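Home News Opinion Methods Archive Contact

Simulation scores deserve a second column

May 22, 2020

Most papers on robot manipulation now report one number for each task, and that number is a success rate. The arm either put the part where it belonged before the clock ran out or it did not. I think this is a poor way to report results from simulated work, and I think labs that build simulated benchmarks should stop publishing it on its own.

My own example is a small one. At Clultham we have spent the past while on a sorting task called Ametepe. It is a simulated bench with a single arm, a two-fingered gripper and a small parts organizer with coloured bins. The policy is trained from demonstrations and then run on layouts it has not seen. The physics comes from a package we maintain in-house, Grosix, and the whole thing runs on one workstation under a desk.

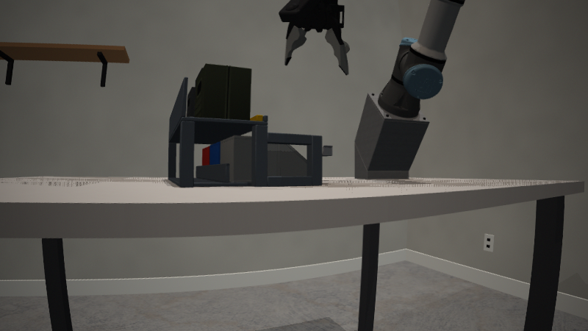
When we started, we scored it the way everybody scores these things. A part in the correct bin counted as one, anything else counted as zero, and we averaged. We trained two versions of the policy, changed the way demonstrations were sampled between them, and ran each over 32 layouts. The averages came out the same. By the usual standard there was no result, and the sampling change would have been dropped without a line in the write-up.

We then went back through the recordings, which took the better part of two days. The first version failed early. It would close the fingers beside the part, carry nothing across the bench and open them over the bin as if all was well. The second version nearly always had hold of the part and lost it late, often by catching a fingertip on the rim of a bin. Those are different problems. One is a perception and grasping fault. The other is a matter of clearance, and a programmer can deal with a good share of it in an afternoon by raising the approach height.

A single success rate treats the two as equal. It also encourages people to tune whatever moves the average, and in simulation there is always something that will. Friction can go up a little. The bin walls can come down. Contact can be made more forgiving, and a fingertip that would have jammed slides past. I don't believe most groups do this to mislead anyone. They do it because the simulator needed adjusting anyway, and the adjustment that gave the better score looked like the right one.
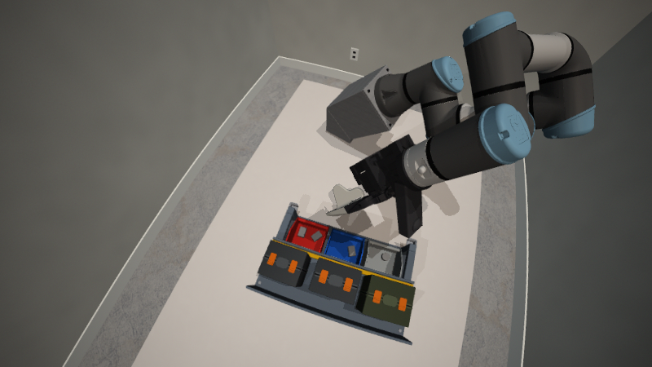 What I would like to see is a second column in the results table giving the stage at which each failed run failed. Three stages are enough for most pick-and-place work: reach, grasp and release. It needs no new equipment. In a simulator every contact and joint position is already in the log, and a short script can label most runs without anyone watching them. Runs the script can't label should be watched by a person and listed separately.

The objection I hear most is that the stages are arbitrary, and that a team could draw the lines to flatter its method. That is true. It is also true of success itself, which depends on a time limit and a tolerance that somebody picked. At least with stages the choice is printed where a reader can argue with it.

The other objection is cost, mostly from students near a deadline, and I have some sympathy. Our labelling script took six tries to get right, and an early one counted every dropped part as a failed reach. It still took less time than the retraining we would have done chasing the wrong fault.

Simulated results will also be carried over to hardware sooner or later. The group at Oder has asked for our policy to try on their own bench, and the first thing they wanted to know was how it fails. With our original table we would have had no answer for them. We have sent the second version, along with the stage counts and the friction settings, and they can make of it what they like.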